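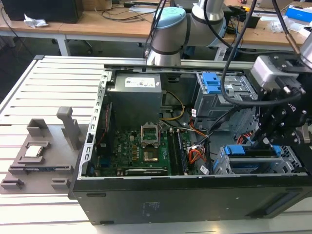 gunico_77
My office tower shuts off whenever I run the space heater and the printer together. Is it the computer or the wiring? It's an older house and the outlets in that room are all on one circuit, as far as I can tell. The heater has a low and a high setting and I only use high. The printer is a laser. The lights dim for a second when the printer starts, then the screen goes black and the heater fan slows down but keeps going. The breaker does not trip. I rent, so I can't change much, but I can ask the landlord if I know what to ask for. The power strip is an Ollmont with six outlets and everything is plugged into it, heater included.

Strachan
Take the heater off the strip today. Space heaters go straight into the wall, and the manual for yours almost certainly says so. A power strip isn't built to carry that load for hours, and the plug end is where it gets hot first. Feel the strip and the wall plate after the heater has been on for a while. If either one is hot to the touch, stop using that outlet until an electrician has looked at it.

As for the shutdowns, a laser printer pulls a lot of current for a second or two when it warms up. Mine is rated at 600 watts on the label and goes above that at startup. Add a heater on high and the voltage in the room sags. A computer power supply can ride through a short dip, but an older one does that less well. So my guess is the wiring or a loose connection first, the power supply second.

Things to try, in this order:
Run the heater on low from the wall, in a different room's outlet if the door lets you stay warm that way.
Print with the heater off. If the computer stays on, you have your answer.
Plug a lamp into another outlet in the same room and watch it when the printer starts. Dimming for a second is common. Dimming that lasts, or flickering with nothing else running, is what you tell the landlord about.

Ask for an electrician to check the outlets and the connections on that circuit. Old outlets where the wires are pushed into the back - not held by the screws - work loose over the years. Put the request in writing.

vatov_b
get a battery backup. I paid 80 for mine, used ones go for 60. computer and monitor on the battery side, do NOT put the laser printer on it, it will beep and maybe shut down. had the same problem every January and it went away

Strachan
A backup will keep the computer running, and it's worth having. It won't do anything about a bad connection in the wall, so I would still get the outlets checked before spending the money.

gunico_77
Heater is on the wall now and the strip has cooled off. It was pretty warm. Landlord is sending someone Friday.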